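Home Stories Archive Contributors Submit Contact

The Datum at Kestden

The tide gauge at Kestden had been reading two centimeters high for nineteen months before the office at Drinduvport wrote to Frauke Brinkmann about it. The letter gave the discrepancy, the period, and the serial number of the float. It asked her to confirm the elevation of the benchmark.

She took the level, the staff, and the spare tripod on the morning bus. The benchmark was a brass bolt set in the third step of the harbor office. Its elevation was given in the register as 5.61 meters, written without the point, as 561, because the man who started the register had worked in centimeters and his successors had kept to it. The gauge zero was tied to the bolt. The bolt was tied to a second mark at Brarik church, listed as 647. If the bolt had moved, the gauge had not drifted at all, and the sea had been doing exactly what the chart said.

She ran the line to Brarik and back in a day. It took 64 setups. The misclosure was small enough to accept, and the bolt was where it had always been.

That left the float, the wire, the pulley, the well, and the recorder. She rented a room above the chandler's and began with the float.

The procedure for a float is simple. It is dried, weighed, and compared against the weight on its card. A float that has taken in water rides low and the gauge reads low. The Kestden float was dry inside and matched its card to the gram. She put it back and wrote "no fault" in the column for faults.

The wire was sound. The pulley turned freely and its circumference was correct. She plumbed the well with a weighted tape at high water and again at low water, and both times the tape agreed with the sea outside and disagreed with the recorder by two centimeters. She did this for six days. In the evenings she copied the figures into the clean book at the long table, drank her tea, and listened to the chandler dragging crates across the floor below.
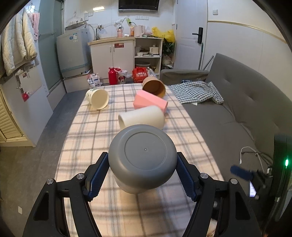

Hamann was of the opinion that she should look at the paper. The paper was supplied in rolls, he wrote from Drinduvport, and the rolls were printed with a grid, and had she ever put a ruler against the grid? He had not done so himself in eleven years of reading charts. He had simply assumed that a line marked zero was at zero.

She read the letter twice and walked down to the gauge house with a steel rule.

The grid was correct. Each square measured what it should. The lower margin, however, was wider than the margin on the old rolls kept in the cupboard, and the difference at the scale of the chart came to two centimeters of sea. Whoever loaded the roll pushed it against the bottom flange of the drum, as the instructions required, and in doing so raised the harbor.

She checked the delivery notes. The first wide roll had arrived nineteen months before.

The report took up half a page. She recommended that the correction be applied to all charts from the date of delivery and that the printer be informed. She did not mention Hamann, who had asked her not to, and she did not mention the six days at the well, which were covered by the expense form.

There was one further matter - the harbor office had raised its lower mooring rings the previous April on the strength of the readings. The harbormaster wanted to know whether they should now be put back. She told him that this was outside her instructions. He asked what she would do if they were hers.

She considered it. The rings had been raised by the width of a thumb. The boats had been tied to them through a winter and the men had grown used to the reach.

"Leave them," she said, and signed the visitors' book, and entered the time of her departure to the nearest minute.

The bus was late. While she waited she looked down at the third step, where the bolt had worn a little brighter than the stone around it, and at the water below, which was falling. She took out the field book and noted the state of the tide.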